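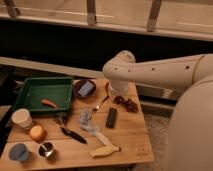 Merran Tolhurst
Program Officer, Sumovley Fresh Produce Access Program

Progress report to the Julov Fund
Jul 22, 2019

Reporting period

The report covers the period since the second instalment was received in April. It follows the headings in the funding agreement. Financial statements are attached separately.

Supply

The program now delivers fruit and vegetables to 19 sites in the Sumovley district, against a target of 19. Two sites in the original schedule closed and were replaced with the next two on the waiting list. The Fund was notified at the time and no change to the budget was required.

Each site receives one delivery a week. Standing orders were reduced for citrus and increased for apples, pears and grapes following the mid-term survey. Grapes are ordered in small lots and held at the depot for no more than two nights. Leafy greens remain the hardest line to supply at a steady price, and three deliveries went out with cabbage as a substitute.

Households

At the close of the period 210 households were registered, up from 137 at the previous report. Most of the increase came from the two replacement sites. Registration forms are still completed on paper at four sites, which delays the monthly figures.

Cold storage

The depot cool room was recommissioned after the compressor was replaced by Surdu Refrigeration. Temperature logging is in place and the records have been complete from the first full week of operation. The insulation on the north wall is below the standard we would want for a second summer – a quote has been requested.

Transport

The delivery contract with Zodulent continues on existing terms. The eastern run was split in two to bring the longest trip under 40 kilometres. Fuel costs are over budget and have been met from the underspend on printing.

Matters for the Fund's attention

We request approval to move the unspent printing allocation to transport for the remainder of the grant. We also ask that the household survey be brought forward by one month, so that results are available before the standing orders are reviewed.

The lease on the depot is due for renewal before the next report. The landlord has offered the same rent for a further year, and a copy of the offer is included with the financial statements.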